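Wirna Technical College
Department of Textiles and Home Studies
Student Project Report, March 2018

Storing Knit Shirts on Wire Hangers: Effects on Neckline and Shoulder Shape

1. Background

The Lalluris clothing bank, which is run from the college annex, receives donated garments throughout the year and keeps them on rails until they are given out. Staff at the clothing bank had reported that knit shirts were often returned to the sorting table with stretched necklines or raised points at the shoulders. The department was asked to examine whether the damage came from the hangers themselves or from the way garments were placed on them.

2. Scope

The project was limited to pullover shirts in adult sizes. Button-front shirts, dresses and outerwear were excluded. Hangers were of the thin wire type already in use at the clothing bank. Padded and molded hangers were considered at the planning stage but could not be obtained in matching widths.

3. Materials and Method

A total of 30 shirts were selected from the Lalluris stock. Each was laundered, dried flat and measured across the neck opening and from shoulder seam to shoulder seam before hanging. Measurements were repeated after 14 days on the rail. The full set of readings is filed in the department office under reference 2624.

Two methods of hanging were compared.

Method A, neck entry. The shirt is laid on a table and the hanger is passed through the neck opening, one end at a time. The collar is drawn outward as each end goes in.

Method B, hem entry. The hanger is passed up through the body of the shirt from the hem until the hook comes out at the neck. The shoulders are then settled over the wire by hand.

The shirts were divided evenly between the two methods. All were hung on the same rail, with a finger's width of space between hangers.

4. Results

Of the shirts hung by Method A, 11 showed a wider neck opening at the second measurement. Among those hung by Method B, two did so, both of them loosely knitted. Shoulder points appeared under both methods and were most noticeable where the hanger was wider than the shoulder seam of the shirt.

Method B took longer. Lightweight shirts tended to catch on the end of the wire and bunch inside the body, and several had to be removed and started again. Working on a table was easier than working with the garment held up, as the table carried the weight of the lower part of the shirt.

5. Discussion

The results suggest that the widening of necklines is linked mainly to the pull placed on the collar during hanging. The group did not test repeated hanging and removal, and garments at Lalluris are handled many times before they leave the rail. The shoulder marks are a separate matter and depend on hanger width.

6. Recommendations

Pullover shirts should be hung from the hem where time allows. Heavy knits should be folded and shelved. Hangers should be sorted by width before use, and bent hangers should be withdrawn. A second trial is planned for August at the Majali branch, using the same record sheets.

7. Illustrations

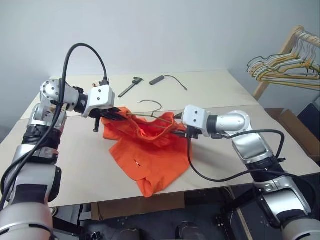
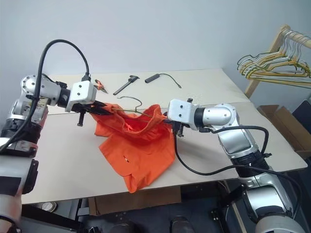
Figures 1 and 2. Orange garment and wire hanger on the tabletop, with the upper part of the garment raised onto the hanger.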